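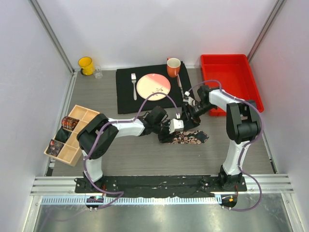

Two arms, one tie: the Dulness bench at the Llanos shared workshop, with the organizer box at left.

The hardest item of clothing in the house may be the necktie. It is long, slippery and wider at one end than the other, and it does not stay where you put it. For the past year a small group of members at Llanos, a shared workshop in a former tile warehouse, has been building a pair of robot arms to roll one up and put it in a box.

They call the project Dulness, spelled with one L, after a typing mistake on the first parts order. That order came to $1,649 and covered the motors for both arms. The total so far is $2,487, most of it paid out of members' own pockets.

The arms stand on an aluminum rail at the front of the table, one at each side, and reach in toward the middle. The tabletop is gray wood grain with pale panels around it. Members built the enclosure in March, after an early version of the software swung an elbow out over the next bench and knocked down a row of paint cans. There have been no complaints from the neighbors since.

Cabling took longer than anyone planned. The first set ran tight along the links and pulled out of its connectors whenever a wrist turned too far. The purple cables on there now were cut long and tied at intervals, with enough slack to arch over at the gripper end. They look untidy and they work. The group's build notes give them four pages.

The control software is Floltier, a program one member started for a garage door and kept adding to. It reads a list of positions and moves both arms through them in step. A second program, Iltex, handles the grippers. Keeping the two in time is the main job at present. If one hand lets go too early, the roll springs open and the run is over.

Members log every attempt in a notebook that hangs from the bench. By the end of the year it held 313 tie runs. The success rate over the last page was around 10 percent – better than it sounds, the group says, given that the first pages have no successes at all. Socks and dish towels go much better and are no longer logged.

The tie shares the table with a place setting: plate, fork, knife and an orange mug on a black mat. Setting a table is the next job on the list, and the group wants the arms to get used to working around dishes. The plates come from a thrift store and are replaced as needed. A red tray sits at the back.

The wooden organizer is the finish line for the tie work. It has two columns of compartments, and the rolls go into it one to a space. A tie that comes loose on the way in is counted as a miss, even if it ends up in the right place.

Anyone who wants to build a similar pair can read the parts list and the cable notes at the workshop's front desk. The group suggests starting with one arm and a dish towel. It also suggests buying spare connectors with the first order – shipping on the small ones costs more than the parts do.

Open bench night at Llanos resumes on 29/01/2019. The arms will be running, and members ask visitors to bring old ties, preferably silk, which they are short of.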